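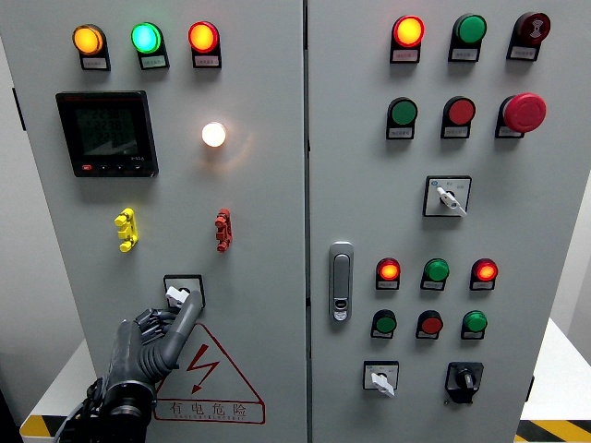

Indicator lamp

An indicator lamp (also called a pilot light, though I try to save that one for gas stoves) is a small light on a panel that tells you the state of a machine or circuit. It isn't meant to light up a room. It's meant to be looked at. You've got dozens of them at home if you count the coffee maker, the smoke alarm and the little dot on the TV, but the kind I know best is the industrial kind, the chunky round ones on motor starters, pump controls and switchboards. I've spent a good part of my working life squinting at them and I still like them a lot!

Early history

The first electrical indicators weren't lamps. Telephone switchboards used little metal shutters called drops, which fell open when a call came in, and a lot of early power plants got by with needles and flags. Lamps took over once bulbs got small and cheap enough to put in a row. By the middle of the twentieth century a big control room could have walls of them, and changing bulbs was a real part of somebody's job. It was part of mine too, at a bottling plant, where Wednesday was lamp day and I went around with a pocket full of spares and a rubber sleeve for pulling out the hot ones.

Types

Incandescent lamps were the standard for decades. They give a nice warm light, they don't care which way around you wire them, and they burn out. Vibration kills them fastest, so anything mounted near a compressor went through bulbs like candy.

Neon lamps are the small orange ones you still see in power strips and old kitchen ranges. Two electrodes sit in a bit of neon gas, and with a resistor in line they'll run straight off household voltage on hardly any current. They last for years, then start to flicker. My old supervisor, Ulla Kemppainen, could walk past a panel and tell you which neon was on its way out, and she kept a list taped inside the door.

LEDs have pretty much won. They run cool, they shrug off vibration, and they come in true blue and white, which used to be hard to do. The one thing that catches people out is the ghost glow. An LED needs so little current that a long cable run lying next to a live one can pick up enough to make it shine faintly with the switch off. I once lost an entire afternoon to a ghost on a Radham pump panel before Ramesh Dubey wandered over and asked if I'd tried a resistor across the terminals (I had not).

Colors

Everybody wants the colors to be simple and they aren't. The international standard, IEC 60073, goes roughly like this: red for danger or emergency, yellow or amber for something abnormal, green for normal, blue for something a person must do, and white for anything that doesn't fit the others. Lovely on paper. Then you go into the power industry, where in many places red means a breaker is closed and the circuit is live, and green means it's open. So a red lamp can be bad news in one building and perfectly ordinary in the next one over. Read the label plate - always - and if there's a drawing, read that too.

Three-phase supplies often get a lamp for each phase, and those follow the local wiring colors or the taste of whoever built the panel. All of them lit is what you want to see. One dark lamp might mean a lost phase, a blown fuse, or just a dead lamp.

Lamp test

That last problem is why bigger panels have a lamp test button. You press it, every lamp comes on, and any that stay dark need attention. Some makers do a version where you push the lens itself (push-to-test), which I prefer because you don't need extra wiring back to a common button. The biggest panel I ever looked after, an old Talukder board, had 54 lamps and one test button, and pressing it felt like Christmas.

Never take a lit lamp as the only proof that something is live, and really never take a dark one as proof that it's dead. Use a proper tester.

Fitting and sizes

The most common hole size for industrial lamps is 22 mm, with 30 mm still around on older and heavier equipment, mostly in North America. There's usually a notch or a little tab to stop the body turning. Check the voltage before you order, since the same housing may come in 24, 120 and 240 volt versions that look identical from the front.

See also

Annunciator panel
Push button
Selector switch
Stack light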